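Family news: the August reunion is on, and the Menik letters are readable at last

I've been sitting on this for weeks, so let me just spill it. The Menik branch has turned up a bundle of 30 letters, most of them from my great-grandfather to his sister, and we finally have typed copies of nearly all of them!

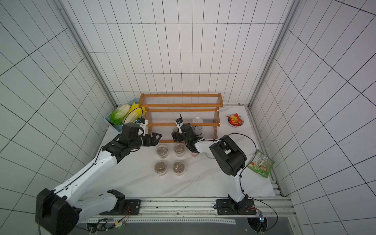

Anjani Wuisan wrote back the same evening that the sister must be the Aunt Ong her mother used to talk about, and that she has a baptism card with the same spelling.

So that fixes one hole in the tree. I had her down as a cousin (sorry, everybody), and two of her children were hanging off the wrong line completely. The new chart now has roughly 500 names on it,
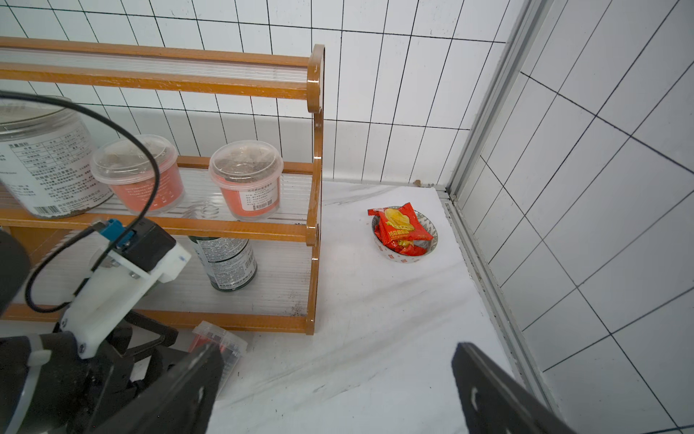
and it still stops dead at the Vonar side, where all I have is a surname and a house number. If your grandparents ever mentioned Vonar, please dig around in your drawers - even a postcard would help me.

The reunion will be in August at the Zekico hall, same as last time. I've asked for the big room and 8 long tables so we can lay the chart out flat and scribble on it.

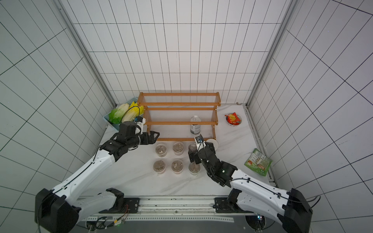
Could we please have name tags with the branch on them, one reader asks, as last time she talked to a man for an hour and still doesn't know how they're related. Yes, we can! I'll print them.

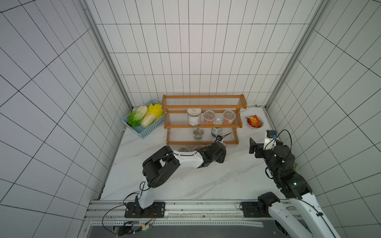

How to get copies

Send me a note with your mailing address and I'll put a set in the mail.

Posted 24/01/2021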